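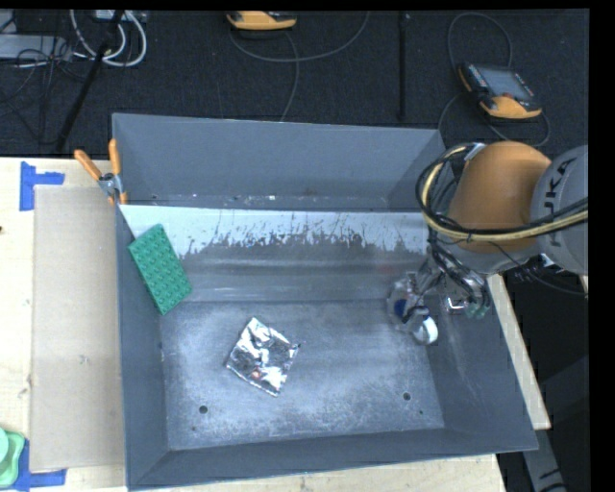 Sastar abre sus puertas y enseña poco

Prindville - La empresa Sastar celebró el jueves 13 de junio de 2019 una jornada de puertas abiertas para presentar Nava, su sistema de recogida de piezas sueltas. El discurso prometía mucho. La demostración, bastante menos: un brazo KUKA metido en una cubeta gris de metal, con una placa verde de construcción y un envoltorio plateado arrugado entre los objetos.

Rakiya Wike, responsable del proyecto, habló de "almacenes sin turno de noche" y citó 433 recogidas de prueba desde febrero. Preguntada por los fallos, respondió que la cifra se publicará más adelante. Tampoco hubo precio ni nombre de clientes.

Heikki Jääskeläinen, jefe de almacén en Kekix, asistió a los 2 pases y salió sin convencerse. "En mi nave entran cajas rotas y bolsas pegadas con cinta - eso es lo que quiero ver", dijo. Sastar anuncia otra visita, todavía sin fecha.

Contacto con la redacción | © 2019 Todos los derechos reservados | Volver arriba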